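Kitchen hand and counter person wanted — Plandard Tearooms

G'day! I'm Rok Hoxha and I run the tearooms at the bottom end of Andeo Street, next door to the old Hilusent paint shop. We've been going for seven years now and I've finally admitted I can't do the lunch rush with just the two of us (my knees agree). So I'm looking for one more person to join us, starting in March.

The job is a bit of everything. You'll make coffee and pots of tea, plate up scones, run the till and keep the dishes moving. We do a lot of cups on a busy day — 151 is the record, and I was still finding saucers at closing time. It's 29 hours a week, mostly mornings, and I do the roster a fortnight ahead so you can plan your life around it.

You don't need a barista certificate. If you can carry a tray and have a chat at the same time, I can teach you the machine. Anyone who's worked a school canteen or a footy club kitchen would fit right in. Knowing a bit about tea would be lovely, but my neighbour at Atanasov Bakery swears coffee people can be converted! 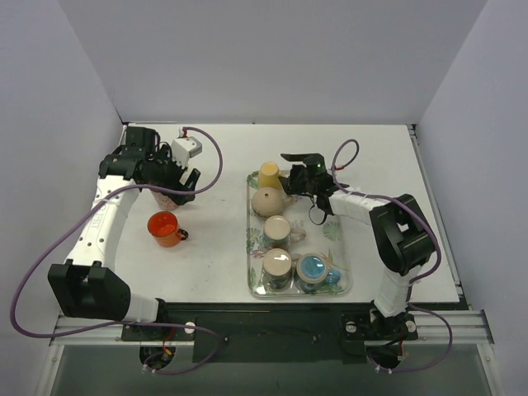

What you get

Award wages with proper weekend rates, lunch on shift, and whatever scones are left over. Parking's out the back, though you'll have to squeeze in beside my ute. I close for two weeks over winter and you'll know the dates well before then.

How to apply

Drop in after 2 pm when it's quiet, or leave a note at the counter with your name, your number and the mornings you can't work. A resume is nice if you've got one, but a few lines about yourself will do. I'll ring everyone back, even if it's a no.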